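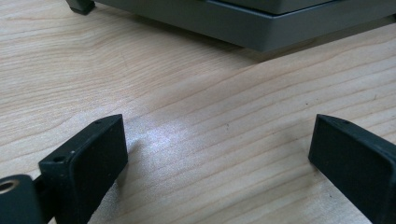 # Tillwood Conference House: Operations Meeting, March 8, 2021

Chair: Rin Amano
Minutes: Takumi Fujimoto

## 1. Previous minutes

Approved with one correction. Under item 4, "Painemal Room" should read "Skaltlow Room".

## 2. Room capacities

R. Amano presented revised capacities for the two main rooms. They replace the table in the current booking sheet.

| Room | Theater | Classroom |
|---|---|---|
| Skaltlow | 60 | 34 |
| Painemal | 47 | not offered |

Classroom seating in Painemal is withdrawn until the floor outlets are moved. Bookings already confirmed in that layout will be offered Skaltlow at the same rate. T. Fujimoto to contact the clients.

## 3. Booking software

The Trusus calendar still allows back-to-back bookings with no turnaround. Agreed setting: 45 minutes between events in the same room, 90 minutes if the layout changes. The change applies to new bookings only.

Double entry of catering orders was discussed. The export from Trusus drops the dietary field when the order is edited after confirmation. Kitchen will work from the printed order until the vendor replies. Ticket is open.

## 4. Audio and projection

- Skaltlow: ceiling microphone on channel 2 has a hum. Replacement cable ordered.
- Painemal: projector lamp to be changed before the next full-day event.
- Adapters are to be signed out at the front desk. The sign-out sheet moves to the inside of the cabinet door.

## 5. Cancellation terms

Proposed wording: a day conference may be canceled without charge up to nine days before arrival. After that the room fee is due in full and catering is charged at half. Adopted for contracts signed from today. The October group contracts keep the old terms.

## 6. Actions

1. Update booking sheet and website capacities (Fujimoto)
2. Enter turnaround settings in Trusus (Amano)
3. Get a quote for moving the Painemal outlets (Amano)
4. Send revised terms to the sales desk (Fujimoto)

Item 7, parking signs, was deferred.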